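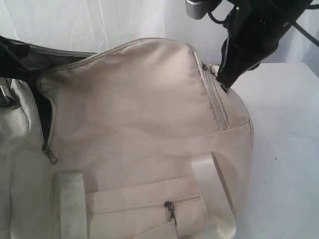
Robot Learning Lab, Handout 4
Teaching by demonstration: the soft goods unit
Course staff: Solveig Holmgren (lectures), Joar Söderlund (lab)

Reading before lab: chapter 2 of the Travoncombe notes, plus the Clirkon safety sheet, which is short and has been signed by people who plainly did not read it. We can tell from the way they stand.

1. Why a bag

Last unit you taught an arm to stack blocks. Blocks are polite. They have corners, they stay where you put them, and a block grabbed badly is still a block. A duffel bag changes shape when you touch it, changes again when you let go, and has straps that wander into the one place you wanted to put a finger.

The task is to take hold of the bag with both arms and work the main zipper. You know how to do this. You have known since you were four. The trouble is that you have never had to say how, and the arms are going to ask.

2. Two ways to show it

By hand (kinesthetic teaching). You put the arm in its free mode and push it through the motion. You feel the weight of the arm and some of the resistance of the cloth, mixed together so that you can't tell which is which. Fine for one arm. With two arms you need two people, and then the robot learns a negotiation.

By remote control (teleoperation). You hold a controller in each hand and the arms follow. One person, two grippers, no human hands in the camera view. The price is that you lose your sense of touch. Most people squeeze too hard in the first week and too timidly in the second.

We use teleoperation for this unit. The Sundqvist arms will do both, and you are welcome to try the first method in open lab if you have a patient friend.

3. Hold, then pull

A zipper needs tension. If only one end of the seam is held, the cloth follows the slider and the whole bag goes for a walk. So one gripper anchors and the other works. Decide which is which before you press record. Switching roles halfway is allowed, but do it on purpose.

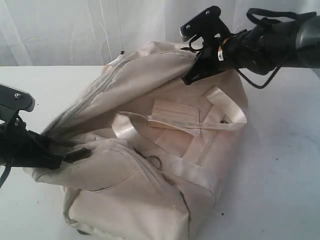
Fig. 1. Both grippers on the bag: left at the end, right on a fold near the upper end of the zipper.

Look at what a pinch does to the fabric around it. Every wrinkle is something the policy will have to recognize later, and the wrinkles will be different every time. This is the argument for many demonstrations over one beautiful one. Last September's class recorded 421 episodes and kept 182. The rest were mostly hesitation.

4. What to throw away

Discard an episode if you stopped to think for longer than a breath, if a gripper closed on a strap by accident, or if you talked to the robot. (The last does no harm to the data. Joar just finds it distracting.)

Keep an episode in which you missed, noticed, and recovered smoothly. These are worth more than you'd expect, and students always delete them out of pride.

5. For lab

Each pair records on the Volach station. Move the bag between episodes: turn it, shove it, flop the handles over. Label the episodes the same day. "good one" and "good one FINAL" are not labels.

Logs go in the course folder by Thu 8 February. Bring one failed episode you can explain.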